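Home & Calm Forum > Small Spaces > Painting a bedroom dark when you rent, am I nuts?

danicam
Started June 2025

Hi all, long time reader, hardly ever post. I've been in my apartment at Stinden Court going on three years and I am finally allowed to paint. Allowed! In writing! The catch is that it has to go back to the original off-white when I leave, or they keep $275 of the deposit. I can live with that.

So the bedroom. Every magazine I've ever picked up says a small bedroom should be pale and airy and I have had pale and airy for three years and it feels like sleeping in a dentist's waiting room. I want dark. Deep green, the kind you see on old front doors, on all four walls. Bedroom as it stands, before any of that:

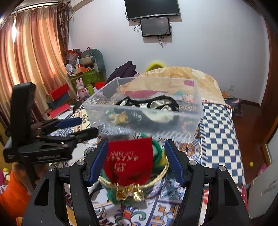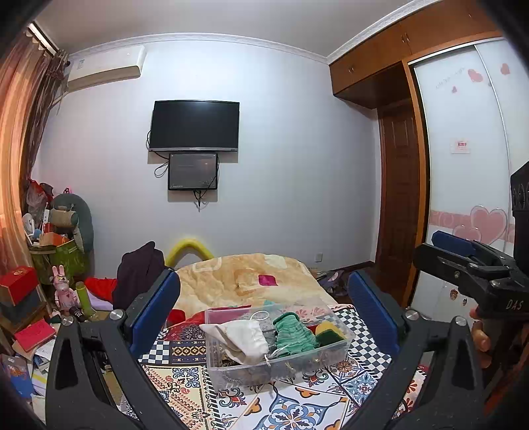

My sister thinks I'll hate it by winter. My room faces north and gets maybe two good hours of light in the morning, and she says I'll feel like I live in a well. My feeling is that I'm only in there to sleep and read, so who cares about light? I've got my eye on a color called Benutska from Haria (a small paint outfit, they do little sample pots) and I've stared at the chip so long I see it when I close my eyes.

Has anyone gone dark in a small room and stayed happy with it? And has anyone gone dark and then had to cover it up again? That second one worries me more.

Danica

bhavana_m
DO IT. I did my bedroom a very dark blue the year I moved in, also a tiny room, also north facing, and I sleep so much better in there than I ever did with cream walls. A north room is never going to be bright anyway. You can paint it the whitest white there is and it'll just look gray and a bit sorry for itself. Mine feels like climbing into a sleeping bag now, and I mean that in the nicest way.

One thing I'd say is paint the baseboards and the door too. I left mine white the first time and the whole room had an outline drawn around it like a cartoon. Took me a month to figure out what was bugging me.

gaber_paints
I'll be the grump. I've painted apartments for a living for a long while and I get called in on the way out, when people have to hand the keys back. Dark green to off-white is two coats of stain-blocking primer and two of finish if you're lucky. Dark green on the baseboards and door as well (sorry Bhavana) and you've doubled the fiddly part. People look at that $275 and think it's a penalty. Sometimes it's the cheaper option! Price up the primer before you price up the green.

Also, walls in rentals are usually beat up, and dark paint shows every dent and roller mark, especially anything with a sheen. Go dead flat if you go at all.

danicam
Abdelilah, this is the sort of thing I needed to hear even if I didn't want to. I hadn't thought of just letting them keep the money. Is that a thing people do?

gaber_paints
All the time. Read your agreement first though. If it says they keep the $275 and that's the end of it, fine. If it says $275 "plus costs" then you're paying for somebody like me and I'm not cheap.

hema.p
Can I disagree with both of you a little? I went dark in a bedroom, all four walls plus ceiling, a chocolate brown that looked amazing in the pictures I'd saved. I lasted one winter. Getting up in the morning was the trouble. I'm somebody who needs a bit of light to get going, and I'd open my eyes and my whole body would say nope, still night. I was late for everything.

What I have now is dark on the wall behind my head and a warm putty color on the other three. When I'm in bed reading I've got that cozy thing at my back, and when I wake up I'm looking at something soft that picks up whatever sun there is. I'm not saying don't do it Danica, I'm saying think about which way you're facing when your alarm goes off.

bhavana_m
See, I find one dark wall makes a room look like it's waiting for the other three. Each to their own! I'm also up before the sun half the year so it makes no odds to me what color the walls are at that hour.

hema.p
Ha, fair. It doesn't look unfinished in mine but I do have long curtains in nearly the same brown on the next wall over, so the dark sort of wanders around the corner.

ilango_b
Has anyone asked what the bulbs are? I spent ages blaming my wall color for a gloomy room and it was one cold ceiling light doing all the damage. I swapped it for two lamps with warm bulbs, set low, and the same walls looked like a different paint. Dark green under a cold bulb goes a nasty blackish color, like pond. Under a warm lamp it's lovely.

Before you buy a gallon of anything, paint a big sheet of lining paper, both coats, and tape it up. Move it to a different wall every couple of days. Look at it in the morning before coffee, look at it at night with the lamps on. I did that with five colors and the one I was dead set on came in last.

danicam
The bulb is whatever came with the place, so cold, I guess? It's the one in the middle of the ceiling and I never turn it on if I can help it. I do have a reading lamp.

Hema, I went and lay down after reading your post to see what I look at first thing. It's the wall with the window, so maybe that one stays light? I'd never once thought about that. I was picturing the room from the doorway, the way you'd see it in a magazine, and I'm hardly ever standing in the doorway.

gaber_paints
If the window wall stays off-white you've also saved yourself a wall of primer. Just saying.

And the lining paper idea is a good one. Keep the paper a few inches clear of the old color if you can, or leave a white border. Your eye mixes the two up otherwise.

poojary_road
Lurker here, jumping in on the sample pots. I bought Benutska in May for a hallway and it dries a fair bit darker than the chip. I liked it, my husband calls it "the tunnel." I'd have gone one shade up if I'd put a proper test patch on the wall, and I didn't, I was impatient and the weather was good. It does cover well, two coats over beige with no patchiness.

bhavana_m
"The tunnel" would sell me on it, personally.

ilango_b
Same here, put it on the can.

hema.p
Danica, what are you doing for bedding and so on? That made more difference to my room than I expected. Bright white sheets against dark walls looked kind of harsh to me, almost hotel. I switched to oatmeal ones and it all calmed down.

danicam
Haven't got that far! Oatmeal sounds nice though. My budget for everything, paint, lamps, bedding, is $288, and that's an odd number because it's what I got for selling my old bike and a bookcase. So the bedding may have to wait.

I've ordered a pot of Benutska and one of the next shade up and a roll of lining paper. Plan is 10 days of moving sheets around the walls before I decide anything. Right now I'm leaning toward three walls green and the window wall left alone, baseboards to be argued about.

bhavana_m
Paint the baseboards.

gaber_paints
Don't paint the baseboards.

danicam
I'll put an update in this thread when the sheets are up. Ilango, how warm is warm for the bulbs? There were so many numbers on the shelf that I left without buying any.

ilango_b
2700 on the box is what I use. Get one, try it in your reading lamp and see if you like it before you buy more.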